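ハルナ貯水池 水位観測設備 運用手引書
第4章 水位記録装置「Ovora」の設置と初期設定

11/14/25 文:アデスワ・ウゾル

4.1 本章の適用範囲

本章は、ハルナ(Haruna)貯水池の取水塔および下流側量水所に設ける水位記録装置「Ovora」について、据付け後の初期設定、基準水位の入力、通報先の登録ならびに引渡し前の確認手順を定める。電源柱および保護管の施工は第3章、洪水期の通報体制は第6章による。

作業は、クラヴォヴデール(Clavovdale)水利事務所の施設運用課が指名した二名以上で行う。一名は記録装置の操作に、他の一名は量水標の読取りおよび記録に当たるものとし、作業中に役割を入れ替えない。
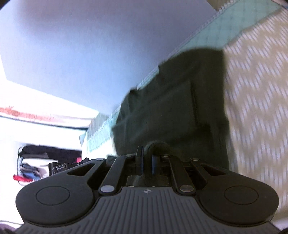
手持ち式グリッパーと濃い緑色の布

4.2 作業前の準備

作業班は、出発前に次の事項を確認する。

1. 作業許可票に、当日の班長名、作業場所および終了予定時刻が記載されていること。
2. 貯水池の放流予定を管理室に照会し、作業時間帯に放流がないことの回答を得ていること。回答者の氏名は許可票の備考欄に記入する。
3. 記録装置の本体番号が、設備台帳の番号と一致していること。
4. 設定用端末が充電されており、設定プログラムの版が前回点検時の記録以降のものであること。
5. 基準点成果表の写しを携行していること。端末に保存した電子データのみの携行は認めない。
6. 救命胴衣を人数分用意し、着用前に締め具の損傷を調べていること。

(注意)放流予定の照会は、出発前と現地到着時の計二回行う。二回目の照会で回答が得られない場合、水際での作業を始めてはならない。

(補足)下流側量水所の鍵は、管理室の鍵箱の下段に保管されている。持出しの際は貸出簿に記入し、同日中に返却する。合鍵の作成は認めない。

4.3 本体の通電

1. 収納箱の扉を開け、内部に水滴、虫の巣、配線の緩みがないことを確かめる。
2. 主開閉器が「切」の位置にあることを確認する。
3. センサ線を端子台の所定の位置に接続する。線の被覆の色と端子番号の対応は、扉裏面の結線表による。
4. 通信線を接続する。アンテナ側の接続部は、手で締まるところまで回したのち、専用工具で軽く増し締めする。
5. 主開閉器を「入」にする。
6. 表示部に製造者名「Nukberg」が表示され、続いて自己診断の画面に移ることを確認する。
7. 自己診断が終わるまで操作ボタンに触れない。診断に要する時間は最長で17分である。

(注意)自己診断の途中で主開閉器を切ると、保存済みの設定が初期値に戻ることがある。やむを得ず切った場合には、4.4から4.6までの設定をすべてやり直す。

自己診断の結果が「正常」以外であったときは、表示された符号を控え、章末の符号表と照合する。符号表に記載のない符号が表示された場合、作業班の判断で復旧操作を行わず、施設運用課に連絡して指示を受けること。

4.4 基準水位の入力

Ovoraは、センサが受ける水圧を水深に換算し、これにセンサ設置高を加えて貯水位とする。設置高の入力に誤りがあると、以後の記録はすべて同じ幅だけずれる。過去には、更新前の成果表を参照したまま設定を終え、次の定期点検まで誤りが見過ごされた事例があった。成果表の改定日は必ず二名で読み合わせる。

1. 操作画面の「設定」から「基準値」を選ぶ。
2. 管理者番号を入力する。番号は班長のみが保持し、端末に記憶させない。
3. 「設置高」の欄に、成果表に記載されたセンサ設置高を入力する。取水塔の現行値は標高293メートルである。
4. 入力した値を操作者が読み上げ、記録者が成果表と照合したのち復唱する。
5. 「確定」を押す。画面右上に保存完了の記号が現れるまで待つ。
6. 記録者は量水標の水位を三回読み取り、それぞれの値と読取り時刻を野帳に記入する。
7. 三回の平均値を、同時刻の画面表示値と比較する。
8. 差が一センチメートル以内であれば、次項に進む。これを超える場合は4.7による。

(補足)風波が強いときの読取りは、波の山と谷の中間をとる。水面の動きが大きく中間を定めがたいときは、静水筒内の水位を用い、その旨を野帳に付記する。

下流側量水所のセンサ設置高は、河床の変動に応じて毎年改定される。本手引書には値を掲げない。直近の改定は10月に行われており、それ以前の日付の成果表を使用してはならない。

4.5 記録間隔および送信間隔

平常時の記録間隔は30分とし、送信は一時間ごとに行う。警戒水位を超えたときは、装置が自動的に短い間隔に切り替える。切替え後の間隔は設備ごとに異なるため、設備台帳の設定欄に従って入力する。

1. 「設定」から「間隔」を選ぶ。
2. 「平常時・記録」「平常時・送信」「警戒時・記録」「警戒時・送信」の順に入力する。
3. 「時刻合わせ」を選び、装置の時刻を基準時計に合わせる。
4. 設定値の一覧を表示し、操作者と記録者がそれぞれ確認したうえで、点検票に署名する。

(注意)送信間隔を記録間隔より短く設定することはできない。誤って入力した場合、装置は警告を出さずに送信間隔を記録間隔に置き換える。一覧画面での確認を省略しないこと。 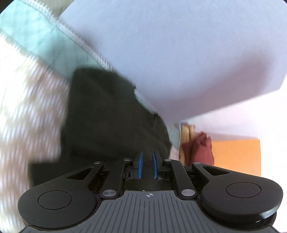 手持ち式グリッパーと布の山

4.6 通報先の登録

警戒水位を超えたとき、または装置に異常が生じたとき、Ovoraは登録された通報先に短文を送信する。通報先は、第一順位から第四順位まで登録することができる。

本設備における順位は、次のとおりとする。

第一順位 貯水池管理室 当直
第二順位 施設運用課長 オルミデ・オイェウォレ
第三順位 下流連絡担当 チアマカ・アデビシ
第四順位 設備保守担当 ムサ・ダウダ

1. 「設定」から「通報」を選び、登録済みの通報先をいったんすべて表示する。
2. 異動または休職により変更のあった者を削除する。
3. 新たな通報先を、順位、氏名、番号の順に入力する。
4. 「試験送信」を押し、各通報先に短文が届いたことを電話で確認する。
5. 確認した時刻を点検票に記入する。

試験送信の文面には、必ず「試験」の語が含まれていなければならない。含まれていない場合は文面の設定が初期値に戻っているので、文面を再登録してから改めて試験送信を行う。

(補足)第一順位の受信確認がないまま五分が経過すると、装置は第二順位に送信する。以後も同様に順次送信し、第四順位まで確認が得られないときは第一順位に戻る。この動作は設定により停止することができるが、停止には施設運用課長の書面による承認を要する。

個人の電話番号は、点検票その他の紙面に転記しない。登録内容の写しが必要な場合は、管理室の端末から所定の様式で出力し、使用後は裁断する。

4.7 読取り値が一致しない場合

量水標の値と表示値との差が許容範囲を超えたときは、次の順に調べる。途中で原因が判明しても、残る項目を省略しない。

1. 入力した設置高の桁および小数点の位置を確認する。
2. 量水標の汚れ、傾き、目盛の欠損を確認する。
3. センサ保護管の通水孔に、泥または水草の詰まりがないか確認する。
4. 大気圧補正用の細管に折れまたは閉塞がないか確認する。
5. 乾燥剤の色を確認し、変色していれば交換する。
6. 以上を終えたのち、4.4の手順6から再度比較する。

再度の比較でも差が解消しないときは、表示値を量水標に合わせる目的で設置高を書き換えてはならない。装置を「保守中」に切り替え、管理室に手動観測の開始を依頼する。手動観測の様式は第7章に掲げる。

(警告)通水孔の清掃は、水面上に露出している範囲に限る。水中部の清掃は潜水作業に当たり、別途の許可を受けた業者が行う。護岸から身を乗り出しての作業は、命綱を使用する場合であっても禁止する。

4.8 蓄電池の確認

蓄電池の残量は、引渡し時に87パーセント以上であることを要する。これに満たない場合は充電を継続し、基準に達してから改めて引渡しの手続をとる。日照の不足により当日中の充電が見込めないときは、予備の蓄電池と交換する。

1. 「状態」から「電源」を選び、残量および端子電圧を読み取る。
2. 太陽電池の受光面を柔らかい布で拭く。洗剤および研磨材は使用しない。
3. 充電中の表示が点灯していることを確認する。
4. 読取り値を点検票の電源欄に記入する。

交換した蓄電池は、端子に絶縁用の覆いを付け、直立の状態で運搬する。廃棄の区分は施設運用課の指示による。

4.9 引渡し

1. 収納箱内に工具および残材がないことを確認する。
2. 扉を閉め、施錠したうえで封印を施す。封印番号は点検票に記入する。
3. 装置の状態を「運用」に切り替える。この操作は管理室の立会者が行う。
4. 管理室の画面に、切替え後最初の送信値が表示されるまで現地に待機する。
5. 班長は点検票、野帳の写しおよび作業許可票を取りまとめ、施設運用課に提出する。

提出書類の一部に記入漏れがあるときは、引渡しは完了しないものとして扱う。記入漏れを後日補う場合は、補記した日付と補記者の氏名を余白に記し、元の記載を消去しない。

本章の定めにより難い事情が生じたときは、班長が施設運用課長に申し出て、書面による指示を受ける。指示書は設備台帳に綴じ、次回の改訂時に取扱いを検討する。当該設備に関する質疑のうち、センサの仕様および部品の供給に係るものはレイディ・カセレス(機器調達担当)が、その他のものは設備保守担当が受け付ける。

4.10 符号表(抜粋)

E-1 センサ信号なし:センサ線の接続を確認し、再度通電する。
E-2 時刻不良:4.5の手順3を行う。
E-3 送信不良:アンテナ側の接続部を確認する。続けて二度表示されたときは保守担当に連絡する。
E-4 電圧低下:4.8による。
E-5 記憶領域不足:記録を端末に保存したのち、管理室の了解を得て古い記録を消去する。

E-4とE-3が交互に表示される場合は、E-4の処置を先に行う。

お問い合わせ:クラヴォヴデール水利事務所 施設運用課 | © クラヴォヴデール水利事務所 無断転載を禁じます | ページの先頭へ戻る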